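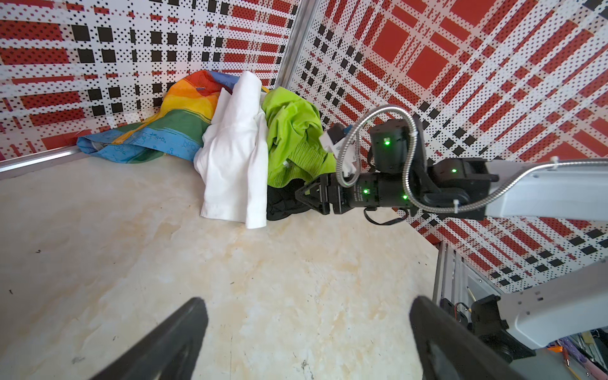 by Aicha Sqalli
posted November 22, 2018

The clothes were still in the corner when Rukhsana came back from the post office. She had hoped, a little foolishly, that her brother-in-law would do something about them while she was out. But Lachlan was sitting on the stairs with his telephone and the clothes were where they had been in the morning, the green on top of the black and the striped thing pushed up against the wall.

"You said you would fold," she said.

"I said I would look," said Lachlan. "I looked."

She put down her bag and went to look also. The walls in there had always tired her eyes. Red, white, black, all in squares, and the little dots between them like pepper. When she first came to Medelthorpe she asked who had chosen such a pattern, and her sister answered that it was cheap and it was a lot of it, and that was the end of the discussion.

The striped cloth was Esther's. Everybody in the house knew it, because Esther had carried it from one country to another and then to a third, and she did not allow it to be washed with anything else. It had all the colors of the rainbow, and on the blue and the green there were small dark drawings and some handwriting. Rukhsana had tried once to read the handwriting. She thought it could be a letter, or a list of names, or only the kind of scribble that a factory prints because young people like it. She did not ask. At that time she and Esther were not yet friends.

"When is her bus?" she said.

"Four o'clock from Omine. She will be here for supper."

"And she has to find her things like this?"

Lachlan did not answer. He had a talent for it.

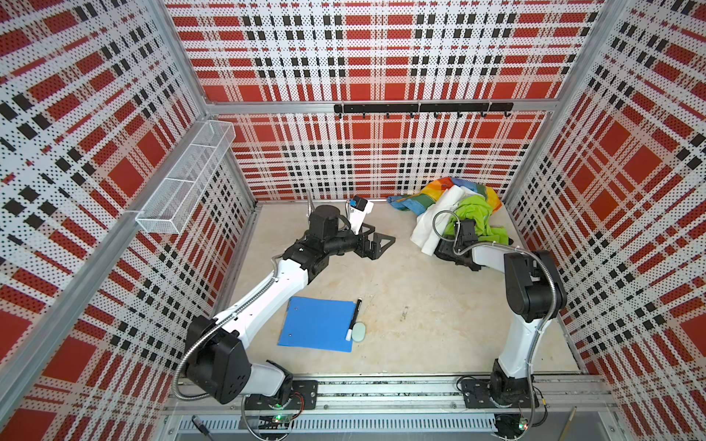 Rukhsana thought about the day in February when Esther left. There was no quarrel, this was the strange part. They had eaten rice, and Esther said that the job in Tosinau was hers if she wanted it, and that it paid 800 more than the laundry. Then she went upstairs and packed one suitcase, and what did not go inside she gave to Rukhsana in a plastic sack. "Keep them or don't keep them," she said. It was a sentence that Rukhsana had turned over in her head many times, as you turn a coat to see if the lining is good.

She had kept them. She kept them through the spring and the hot summer, and only last night she opened the sack, to give everything some air before Esther came.

Now she knelt down on the pale floor. She took the white one first, because white is easy, and it opened in her hands with a smell of cupboard. Then the green one with the elastic waist. Esther used to wear it to paint the kitchen, and to buy bread, and one time to a wedding, under her dress, for the cold. Rukhsana laughed out loud, alone there on her knees.

"What is funny?" called Lachlan.

"Nothing. Come and hold the other end."

He came, slowly, with the telephone in his pocket. She gave him two corners of the striped cloth and kept two for herself, and they walked backward until it was flat between them. The handwriting was upside down for her.

"What does it say on your side?" she asked.

He bent his head and looked at it for a long time — longer than he had looked at anything that day.

"I don't know," he said. "We can ask her."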